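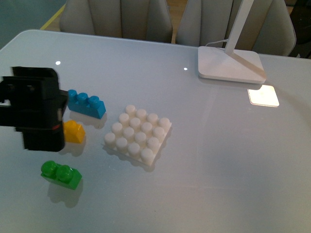 2022-04-11
Adhesive store, Rindel workshop: shelf-life check

Lot 137 of the Flivell two-part epoxy was opened for the quarterly check. The lot was received in February and has been kept in the lower cabinet. Five test strips were bonded to degreased steel and left to cure overnight under the standard weight.

Pull results: four strips held to 1000 N, the limit set for this test. The fifth released at 900 N. The failure was at the steel face, and the adhesive layer remained whole on the other side. Uneven degreasing is suspected. The strip will be repeated with fresh solvent before the lot is marked.

The Zuccaro hardener has thickened at the neck of the bottle. Staff are asked to wipe the thread before closing it. The cap liner should be replaced with the next order to Besness.

The cabinet log was missing two entries for material taken out. Quantities have been corrected by weight. Any colleague who removed hardener last month should initial the log.

Open: repeat strip five; order liners; confirm cabinet thermometer reading.

2 comments
Share 0

This site uses cookies. Accept | Settings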